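Iltura Home Cinema Box: A Lot of Black Bars for the Money

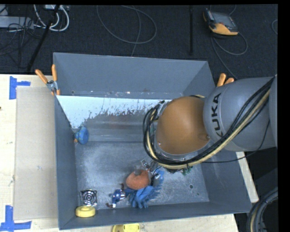
The KUKA arm over a gray-blue metal bin.

I have bought the same movies on four formats now, so a streaming box that promises to "restore the theatrical experience" doesn't get much goodwill from me. The Iltura is sold on one idea. It plays its own catalog of sci-fi and fantasy films at high bitrates, with the disc extras included, and you pay for the box once.

Picture quality first. Junda, the space-mining trilogy that the store page pushes hardest, looks very good. Dark corridors stay dark without turning to mush, and the grain in the first film has been left alone. The second film has been scrubbed until everybody looks waxed. Same box, same studio, so I can't blame the hardware, but I can blame whoever wrote "remastered with care" across all three.

The catalog is meant to hold 2000 titles. I went through the fantasy section and found 70 I'd call features. The rest of it was padded with trailers, shorts and cut-down TV episodes. Ventura is there in the theatrical version only, and the longer cut is the one anybody wants.

Extras are hit or miss. The Prastetbridge commentary track is great, two hours of people grumbling about rain machines. It also drifts out of sync after 40 minutes, and restarting the movie fixes it until the next time.

The remote is small and has no backlight. Menus are quick. The fan is quiet during a movie and then gets loud on the home screen, and I have no theory about that.

At $200 I'd wait. If the longer Ventura shows up and the sync problem gets patched, I may look again. For now my old disc player is staying plugged in.

Two and a half stars out of five.

We use cookies to remember your settings and measure traffic. By continuing to browse you accept our cookie policy. Accept | Manage choices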